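The clear box question

Every newsletter since February has carried a letter from somebody telling the rest of us to buy clear plastic boxes. You can see what's inside, they say, so you'll put things back. I have my doubts, and I said so at the Grellamville tidy-up morning, where I was promptly handed a box and told to try it with the odds and ends from the games cupboard.

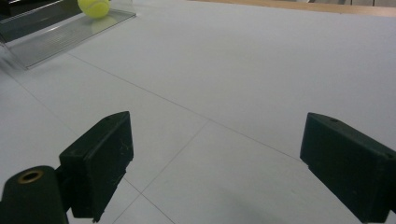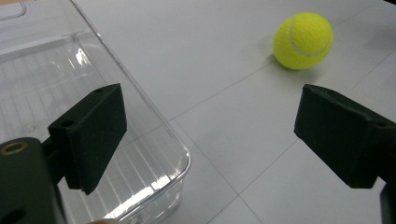

The second one has the tennis ball and the clear box, with its ridged base.

My first complaint is the ridges. I'm told they make the bottom stiffer, and perhaps they do, but they also collect grit, and anyone who has put away outdoor balls knows how much grit comes in with them. A flat-bottomed washing-up bowl can be wiped in one go. With ridges you're in there with an old toothbrush, and I know which of the two jobs gets done in our building.

Then there is the seeing-what's-inside business. It works nicely when the box holds one sort of thing. Put in a skipping rope, a pump, two odd shuttlecocks and a bag of chalk and what you can see is a muddle. We had all that in a cardboard carton before, and at least the carton kept it to itself.

Trefor Rosser is the keenest supporter and has been reading to us from the Grallarora catalogue, which claims its boxes will take 2000 openings of the lid. I asked who opened it 2000 times and whether they were all right afterwards. He didn't know. The catalogue also wants 39 pounds for a set of 5, and for that money I'd like somebody to come round and put the balls in them.

I will give him one point. Tennis balls roll, and if you set one down while you sort the rest you'll be fetching it from under the radiator. Any box with sides cures that. So does a bucket, and we already own a bucket.

We've agreed to use the boxes in the games cupboard until the next meeting and leave the craft shelves as they are. If you borrow anything, please put it back in the box it came out of, lid on, and don't stack more than three. If you have cartons at home with decent lids, I'm still collecting them, whatever Trefor tells you.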